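Clenivley releases Odport planning software for two-armed handling of cloth

Clenivley has released Odport, a planning and control package for two-armed robots that handle fabric and other soft materials. The software was made available to partner laboratories in November, following a development period of 14 months, and will be offered to a wider group of users next year.

Odport is intended for tasks in which both arms must hold the same piece of material at once. Such tasks are common in laundries, in the fitting of covers and liners, and in the packing of textile goods. They have proved difficult to automate with planning tools designed for rigid parts, which assume that an object keeps its shape once it has been grasped.

According to the company, the new package treats the two grippers and the cloth between them as a single linked system. The planner sets limits on how far apart the grippers may move and how quickly that distance may change. Within those limits, each arm is free to choose its own path, and the controller corrects both paths while the motion is under way.

"Our earlier software planned for one arm and then asked the other to follow," said Chiamaka Etim, head of motion software at Clenivley. "With a stiff panel that is acceptable. With cloth, the second arm was often late, and the material was either dragged or allowed to drop. Odport plans for the two arms together from the first step."

The release consists of three main parts. The first is the planner itself. The second is a perception module, known within the company as Fina, which estimates the position of edges and folds from camera images. The third is a set of tools for recording, replaying and comparing trials.

Fina does not attempt to build a full model of the cloth. It looks for the parts of the edge that the grippers could reach and gives each one a score, based on how clearly the edge can be seen and how much room there is around it for the fingers. The planner then selects a pair of grasp points. Where no pair reaches the required score, the robot is told to move its head camera and look again before any attempt is made. 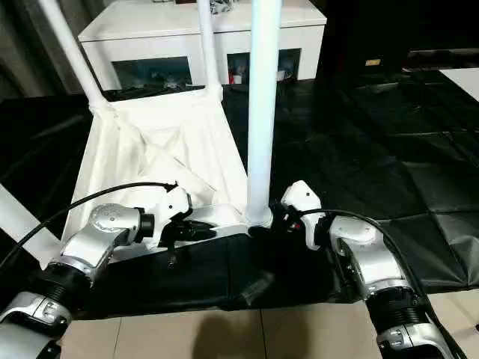 The company reports that dark and shiny fabrics received particular attention during development. Reflections on such materials can be mistaken for folds, and an edge lying against a dark background may be lost altogether. Fina now compares images taken from slightly different head positions and discards features that shift in the manner of a reflection. Clenivley describes the method as an improvement and states that further work is needed for very thin or see-through materials.

Collision checking has also been revised. In previous versions, anything close to the gripper was treated as an obstacle, including the object to be held. Users working near poles, rails and light frames found that the planner would often refuse a motion that an operator could carry out without difficulty. Odport allows contact with named soft surfaces while keeping a fixed clearance from hard ones. The clearance can be set separately for the wrist, the forearm and the fingers.

Cables running along the outside of an arm may be entered as part of the robot's shape. The planner will then avoid turning the wrist in a direction that would pull them tight – a request made by several laboratories during the trial period.

In internal testing, the software was run on a list of 23 handling tasks, each of which required two grippers on one piece of material. The company set itself a target of planning every motion in under 90 milliseconds, so that a new plan could be issued while the arms were still moving. This target was met for all but 6 of the tasks. The remainder involved long reaches across the body of the robot, where the arms have few safe positions to choose from. These tasks can still be planned, but the robot must pause while the calculation is completed.

The tests were carried out jointly with Żak, an engineering firm which supplies control systems to textile finishing plants. Żak provided the task list and reviewed the recorded trials. It will also maintain the part of the software that connects Odport to existing plant controllers.

The recording tools store joint positions, gripper force, camera images and the planner's own decisions on a shared clock. An engineer reviewing a failed grasp can therefore see which points were considered at that moment and why the chosen pair was preferred. Trials may be marked with short notes, and two runs of the same task can be placed side by side for comparison.

"Most of our time used to be spent finding out whether a fault lay in the camera, the plan or the motor control," Ms Etim said. "The three teams each kept their own records, and the times did not agree. Putting everything into one file was a modest piece of work, and it has changed how we hold our review meetings."

Operators retain control throughout. A motion may be stopped from the console at any point, in which case both arms slow together and the grippers remain closed. Releasing the material requires a separate command. The company advises users to keep reduced speed limits in force during the first period of use, and to repeat the camera calibration whenever the head unit has been removed or replaced.

Partner laboratories using the previous planner may move their saved tasks to Odport with the conversion tool included in the release. Tasks that relied on one arm following the other will be flagged and should be checked by hand – the timing of the second arm will differ even where the path is unchanged.

Clenivley will continue to issue corrections to the previous version until the wider release of Odport. Support for grippers with more than two fingers is planned for a later update, together with a simulator interface. Laboratories wishing to join the partner group may apply through the company's software office. Documentation and training materials are supplied with the package and are at present available in English only.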